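Usstead Hanging Stock List

Hanging stock records from the parts counter at Usstead, with the lookup tables needed to read them. Release 4.

Contents

What is in this release
Files
Columns in stock.csv
Location codes
Color and shape words
How the records were made
Known problems
Using the list with Karkurel
Changes since the last release
Corrections
License

What is in this release

The list covers small parts kept on hooks at the Usstead parts counter. Parts in drawers, bins and tubes have their own list and are not included. Each row is one kind of part in one place. If the same part hangs in two places, it has two rows with the same part code and different location codes.

The list was put together so that other repair counters could compare stock and swap surplus parts. It can also be used to try out stock software with real, slightly messy input. It is not a price list. Prices were removed before release, along with supplier account numbers and the initials of the people who did the shelf checks.

Most of the parts are for small household appliances: knobs, spacers, sleeves, belts, springs, feet, latches and short lengths of cable with the ends already fitted. A few came in with donated stock and have never been matched to any appliance. These have the word "unmatched" in the fits column and are kept because people do sometimes come in and recognize one.

Files

stock.csv
The main table. UTF-8, comma separated, with a header row. Text fields that contain commas are in double quotes.

locations.csv
Location codes and what they mean. Join to stock.csv on the loc column.

words.csv
The color and shape words allowed in the description columns, with the older words they replaced.

sample.csv
The first 100 rows of stock.csv, in the same order. Use this if you only want to check that your import works.

photos/
Pictures taken at the counter. File names do not match part codes, and the pictures are not linked to rows. Do not use them to identify a part.

Columns in stock.csv

part
The part code. Letters and digits, no spaces. Codes that start with BR come from the Bradis numbering system and can be looked up in any Bradis catalog. Codes that start with U were made up at Usstead for parts that had no code. A U code means nothing outside this list.

loc
Location code. See the next section.

qty
Number on the hook at the last check. A blank means the hook was not checked. Zero means the hook was checked and found bare. Please keep these apart when you import, as many spreadsheet programs will turn a blank into a zero if you let them.

color
One color word from words.csv.

shape
One shape word from words.csv.

fits
Free text. The appliance or family of appliances the part is known to fit. Semicolons between entries.

source
Where the part came from. Values are bradis, bhat, donated, salvaged and unknown. "bhat" covers everything bought from Bhat, including the mixed boxes, which were sorted at the counter and did not come with a packing list.

checked
The month of the last shelf check, as a word. The year is left out on purpose. All checks in this release fall inside the same twelve months, so a month name is enough to put them in order once you know that the round starts in November.

note
Free text. Anything the person at the counter thought was worth writing down. Spelling has been left alone.

Location codes

A location code has a letter, a dash and a number. The letter is the panel and the number is the row on that panel, counted from the top. Position along the row is not recorded. It was recorded in earlier releases, but parts are moved sideways all the time to make room and the position was wrong more often than it was right.

The panel letters follow the order the panels were put up, which has little to do with where they stand now. Panel C is next to the door and panel A is at the far end. If you are drawing a map, use the order column in locations.csv.

Codes that end in X are overflow hooks. Parts go there when their usual hook is full. An overflow row should have a matching row without the X, but this is not always so. See Known problems.

Color and shape words

Color was the most argued-over column in the table. The first release let people type whatever they liked, and the result could not be searched. Gray, grey, slate, lead and dark silver were all in use for the same plastic. The current word list is short. Where a part falls between two words, use the one that a customer would say at the counter.

Teal stays as its own word. It was folded into green for one release and the change was undone after several parts became hard to find. "Dark" and "light" may be put in front of any color word. No other modifiers are allowed.

Shape words describe the outline of the part and say nothing about its job. A cylinder may be a spacer, a bushing, a sleeve, a filter housing or a plug. If the job is known, it goes in the note column. Size goes in the note column too, when anyone has measured it.

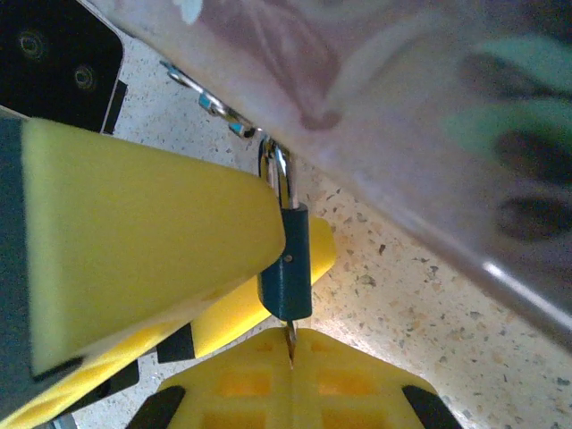 Small dark teal cylinder on a shiny metal hook.

Parts with more than one color are listed under the color that takes up the most surface. For parts that come as a pair, list the color of the larger piece. Printed marks, tape and tie-on tags do not count toward color.

How the records were made

Each panel was checked by hand. The person checking took the parts off a hook, counted them, wrote the count on a paper sheet and hung them back up before going on to the next hook. Sheets were typed in later, usually on a Tuesday, when the counter is closed to the public.

After typing, 2 people read each sheet against the table, one reading aloud and the other following on the screen. Differences were settled by going back to the hook. If the stock had changed by then, the count on the paper sheet was kept and a note was added.

The part codes were then compared with the Bradis catalog. Codes that did not appear in it were looked at again. Most turned out to be a zero typed as the letter O. Those were fixed. The rest were given U codes, and the code as first written was copied to the note column so that nothing was lost.

The share of rows with a filled-in fits column is 95 percent. The share is lower for donated parts than for bought ones, and lowest for parts from the mixed boxes.

Known problems

Some overflow rows have no matching main row. The main hook had been given to another part and the overflow hook was never renamed. The rows are correct as to where the part hangs.

Springs are counted badly. They tangle, and two springs hooked through each other are easily counted as one. Treat the qty for any spring as a lower limit.

Belts sold by length have a qty of one per hank, whatever the length of the hank.

The fits column uses both model names and model numbers, sometimes for the same appliance. No attempt has been made to join them up.

Source is "unknown" for nearly everything on panel D. The labels on that panel were replaced in one go and the old ones were thrown out before anyone copied them.

The color column was filled in under shop lighting. Dark blue, dark green and dark teal are the words most likely to be mixed up. If you are searching for one of these, search for all of them.

Using the list with Karkurel

The table loads into Karkurel without changes if you pick "plain table" as the import type. Do not pick "stock table". That type expects a price column and will stop at the first row.

Set the part column to text before you import. Some U codes have digits followed by the letter E and more digits, and Karkurel will read these as very large numbers. The damage is hard to spot afterward because the codes sort to the bottom of the table.

Blank qty values come in correctly. When exporting, tick "keep blanks" or they will be written as zeros.

Changes since the last release

Position numbers dropped from location codes.
Teal restored as a color word.
The overflow codes now end in X. They used to end in a plus sign, which some programs treated as a formula.
Salvaged parts split from donated parts in the source column. Older rows that could not be sorted either way were left as donated.
Duplicate rows on panel B removed.
The words table now lists the older words next to the current ones.

Corrections

Corrections are welcome from anyone who has the same parts in hand. Send the part code, the column and the value you think is right. A photo with a ruler in it helps for shape and size questions. Corrections to qty can't be accepted from outside the counter.

If you can match a part marked "unmatched", please send the full name from the appliance's rating label and say where in the appliance the part sits. Matches go into the next release with the date left off, in line with the rest of the table.

License

The tables may be copied, changed and passed on for any purpose as long as Usstead Hanging Stock List is named as the source. Bradis part codes are used here for reference. The pictures in the photos folder may be used on the same terms as the tables.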